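Folding boxes from flat sheets
Notes for my talk at the Grurimeo packing meeting, 25 Sep 2026

Before I start: put the two sample boxes on the chair next to the first row. Do not pass them around yet. Last time people played with them and did not listen to the first part.

Opening

Good morning. My subject today is small, and I will keep it small. I want to speak about the cardboard box that arrives flat, and about the minute or less in which it becomes a box. I work in the packing room in Villen, and in May we folded 2616 boxes there by hand. Most of them were good. 383 of them had a torn tab, a soft corner or a crease in the wrong place, and I kept a list of these because I wanted to understand them.

(Wait a little here. The number usually makes somebody laugh.)

Words we will use

The flat sheet before folding I call the blank. The lines pressed into it are the creases. A tab is a piece that sticks out and goes into a slot or behind a wall. A flap is larger and closes something. In my own language we have one word for tab and flap together, and I believe this has caused us some trouble with the printed instructions.

First part: the blank on the table

A blank looks simple when it lies fully flat. The difficult moment is when it is half folded. Some panels go up, others stay down, and the long flaps point to places where they will not stay. A new worker often turns the blank over at this moment, and then the creases work against the hand. I ask people to choose one large panel in the middle and decide: this is the bottom. Everything else is folded from there. On the slide the large panels lie in the middle, with the creases between them, and the long narrow flap goes out to the right and ends in a rounded tab.

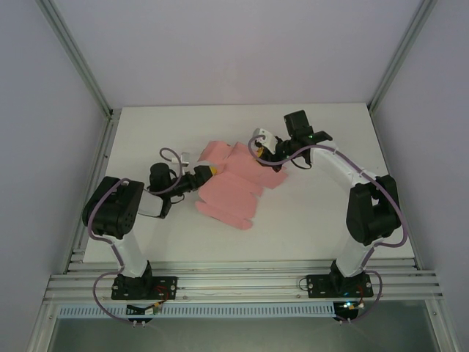

Why do you not order the boxes ready glued, somebody asked me after I gave this talk at home, and then the whole problem is gone? It is a fair question and I will answer it now so that I do not get it at the end. Glued boxes come in larger cartons, and our store room is narrow. One carton of 1000 blanks stands under the bench. The same number of glued boxes needs a shelf that we do not have. For a bigger place the answer may be different.

Second part: pre-bending

Show this with the first sample. Bend every crease one time before any tab goes in. Bend it a little past the right angle, then let it come back. The board remembers this, and later the wall stands by itself.

Most people want to skip the step. I timed myself with and without it. The pre-bending costs 18 seconds for a box of our middle size, the one we call Bang (the name was on the first carton and it stayed). Without it I was faster on the first ten boxes and slower after that, as I had to go back and open corners that did not close well.

Some advice I give in the room:
Bend along the crease with the side of the thumb, never with the nail.
Begin with the long creases. The short ones follow more easily.
If the board makes a dry cracking sound, stop. It has been stored too close to the heater, and the tabs will break also.

We buy our board from Pramon and another supplier. I do not want to say that one is better. The Pramon board is a little stiffer and needs more pre-bending, the other one is softer and the rounded tabs lose their shape. Please try your own.

(If there is time, tell the story of the blue boxes which were creased on the wrong side. If not, go on.)

Third part: two hands, two ends

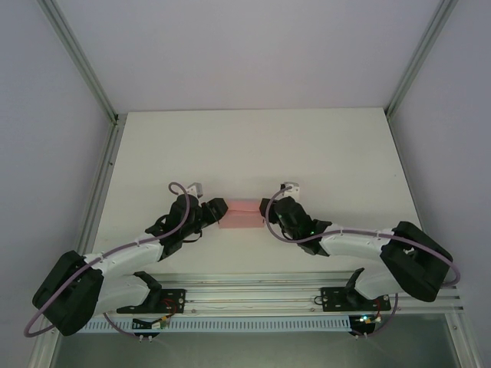 Lifting is the part that I teach last, and I think now that I should teach it first. About half of the soft corners on my list came from people who took the piece in one hand, in the middle, and pressed. A thin wall does not like this. Look at how the pink piece is carried on the slide, by its ends, up in the air, with nothing touching the middle. I ask for the same in our room. One hand at each end, the same height, and move both hands together. If one hand goes first, the piece twists, and the tab on the far side comes out of its slot.

The table is important too. Ours had an old cutting mat on it, with a raised edge. When a box was pulled over that edge, the lower flap caught and opened. We took the mat away in May. I have no clean comparison to show you, but I have fewer complaints from the people who close the boxes.

Keep the space in the middle clear. Blanks on one side, finished boxes on the other, tape and labels behind you. A tape roll under a panel makes a round mark, and on light colors such as pink it can be seen from far away.

Exercise (ten minutes)

Give one blank to each pair. First person folds, second person only watches the hands and says nothing. Then they change. After both have tried, ask: where did you turn the blank over? Write the answers on the board, all of them, also the strange ones.

Now the sample boxes can go around. One has a torn tab under the lid. Let them find it.

Questions

If they ask about tape: yes, a short piece inside is allowed for heavy things, but not over a crease.
If they ask about gloves: thin cotton is good for white board. Rubber pulls the color on some prints.
If they ask about left-handed workers: put the stack on the other side, the rest is the same.

Collect the blanks afterwards. The unfolded ones go back to Villen with me.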